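4. Opening the Case and Getting at the Processor

This section covers the Bistidton desktop tower, both sizes. If you have the Vuren small-form model, go to Section 6, where things are worse.

Before you start

Set aside 60 minutes. Heikki Ruotsalainen, who wrote the first edition of this guide, claimed he could do it in far less, and the first edition had a long chapter on replacing bent pins.

You need a Phillips screwdriver, a flat surface, a cup for screws, and a lamp you can move. The cup should not be one that anybody plans to drink from.

CAUTION: Shut down the computer, switch off the power supply, and pull the cord out of the wall. "Asleep" is a different thing from "off," and the motherboard knows which one it is.

Removing the side panel

1. Unplug everything from the back. Take a picture of the cables first if you think you'll remember where they go.

2. Hold the power button in for a few seconds to drain what is left. The fans may twitch. Let them.

3. Lay the tower on its side with the removable panel facing up.

4. Take out the two thumbscrews at the rear edge. They were tightened at the Ruralthorpe plant by someone with remarkable thumbs, so use the screwdriver.

5. Slide the panel back an inch and lift. If it won't slide, there is a third screw under the warranty sticker. Peeling the sticker does not void anything. It just looks like it should.

Note: Put the panel somewhere you won't step on it. Replacement panels are part number 132 and ship in June, whatever month you order them.

Finding your way around

6. Touch bare metal on the case before you touch anything green.

7. Move the loose cables off the board toward the drive side. The orange, yellow, and red wires come from the power supply and can stay plugged in for this job. Don't yank them to make room; bend them gently and they'll sulk in place.

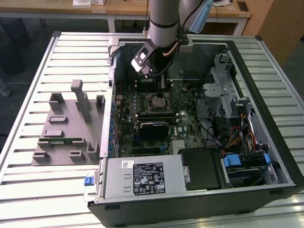 8. Check that the socket is clear and the square frame around it is sitting flat. Blow away dust with canned air held upright. Your own breath contains lunch.

9. Leave the contacts in the socket alone. No fingers, no cotton swabs, no "just a quick wipe."

CAUTION: Never open the power supply. There is nothing inside for you.

Continue to Section 5 to seat the processor. If you're stopping for the night, lay the panel back over the opening, especially if you own a cat.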